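Sorting by colour, storing by shape: a conversation with Karine Paquette

Felmont Play Notes, Dec 2, 2023
Interview by Dale Perron

Karine Paquette has looked after the block stock at the Urkside toy library since July. The loan set she inherited held 200 wooden pieces in one sack, with no list. She now issues it in bags of 54, each made up by colour and checked on return.

"The sack was the first thing to go," she says. "Pieces were coming back with the wrong set and the count was never right. A bag is slower to fill but quicker to check."

Her method starts on the floor. The pieces are tipped out, then drawn together by colour before anything is put away. Yellow goes to one side early, as the rectangular yellows are the pieces most often lent singly. Triangular blocks stay with their colour and are not given a bag of their own.
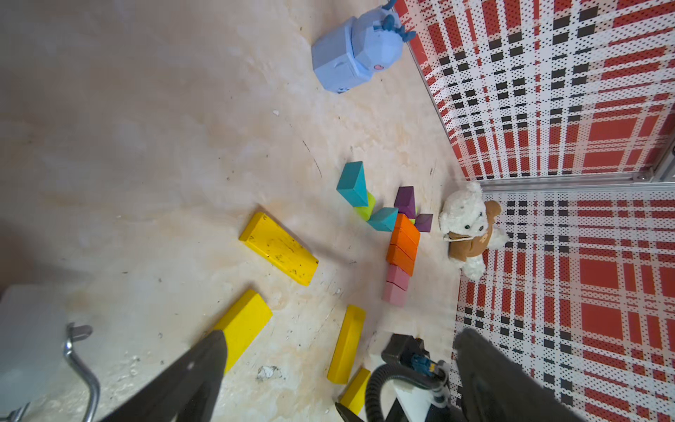

Blocks on the floor, yellows to the left. A white bear sits by the blocks.

Paquette records wear under two headings, surface and edge. Specks and scuffs on a face are noted and the block stays in use. A raised splinter or a split corner takes it out of the set. Sheldon Campbell, who ran the stock before her, retired pieces for marks alone, and she thinks this cost the library good wood. "A mark is only a mark. I run a thumb along the edge, and that decides it."

Storage is the part she would still change. The sorting area was fitted out to a plan by Florencio Garrido, with the floor kept clear and anything small meant to go up on the sides.
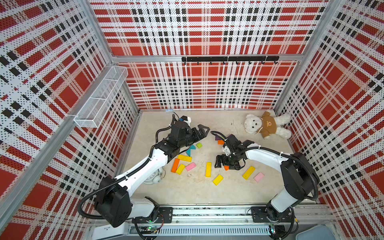 Paquette puts the present difficulty down to habit. Her view is that people put things down where they finish with them, and that a fitting needs a label before it gets used. The black hooks along the back are bare and the wire caddy on the left appears to have nothing in it, while the alarm clock is on the floor with the blocks. She has asked for printed tags from Bouchard, the stationer in Uton, and expects to fit them herself.

Asked whether hooks suit blocks at all, she is cautious. "Bags with a loop, yes. Loose pieces, no. The basket has divisions, so the small triangles could go there — one colour to a section."

Soft toys are handled separately. They are brushed, looked over at the seams and entered on a second sheet kept by Shirley Lévesque.

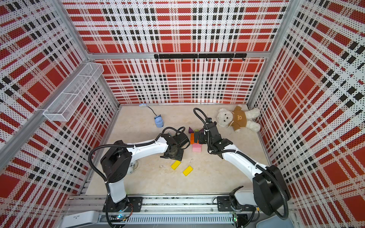 The two sheets are compared at the end of each session, and most errors come from items that fit neither. Clothing is one case: a plush toy is entered with whatever it wears, so the bear against the right-hand wall goes down as "bear, white, brown T-shirt" on a single line. Paquette does the same with anything that has a lead attached. She allows 2 errors per 100 entries before a full recount is called, and the last session came in under that.

The next recount covers the orange and pink blocks.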